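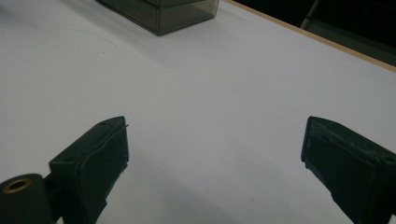
Figure 6. View from the camera on the hand-held gripper. The fingers are open over a white table, with a box of dark, see-through plastic near the far side.

4. Collecting the Demonstrations

4.1 Hand-held tool

All demonstrations were recorded with a hand-held gripper and no robot arm. The operator holds the tool, moves it to the object and closes the fingers by hand. A camera on the tool records both fingers and whatever lies in front of them, as in Figure 6. The same fingers and camera mount are later bolted to the arm, so the images seen during training and those seen during a run have nearly the same layout. We call the full set the Bullar set, after the building where it was recorded.

The view is narrow. In Figure 6 the upper part of the box falls outside the image, and the model has to decide how to approach it from the lower part alone. We thought about moving the camera farther back but kept it where it was. A longer mount made the tool heavy at the front, and operators in the first trials tired quickly and began to cut their motions short.

4.2 Procedure

Three operators took part (Carhuamaca, Zabala and Castillo). Each worked in sessions of 40 minutes with a break between sessions. A demonstration starts with the gripper open and clear of the object and ends when the object has been set down and the fingers are open again. Operators were told to move at an even pace and to vary the starting position from one demonstration to the next. They were not told which side of an object to grasp. Early on we had given a fixed rule for this, and the model trained on those recordings failed whenever the object was turned.

Between demonstrations a second person moved the object to a new place on the table. Positions were drawn from a printed list, which kept people from putting things back in the middle -- a habit we saw in all three operators when they chose for themselves.

4.3 Surface and lighting

The white tabletop makes most objects easy to separate from the background, but the tool also casts a shadow on it. In Figure 6 this is the soft gray area low in the image, between the fingers. We did not remove shadows from the recordings. A model trained with the lower part of the image masked out did worse at judging height above the table, and we suspect that it had been using the shadow for this.

Dark plastic with some see-through parts was harder. Edges inside such objects, and reflections on them, can be taken for the outer edge. These objects were given extra recording time in June.

4.4 Finger wear

The finger pads wear with use. The pad on the right in Figure 6 has a scuffed strip along its upper edge. We left worn pads in place as long as they still gripped, and noted each change of pads in the session log. Recordings made before and after a change were kept in the same set.

4.5 Screening

Cuesta and Arroyo reviewed every recording. One was dropped if the object left the view for more than 60 images in a row, if the operator's free hand touched the object, or if the tracking of the tool was lost. After screening, 539 demonstrations remained. Failed grasps followed by a second try were kept and marked -- the effect of leaving them out is reported in Section 6.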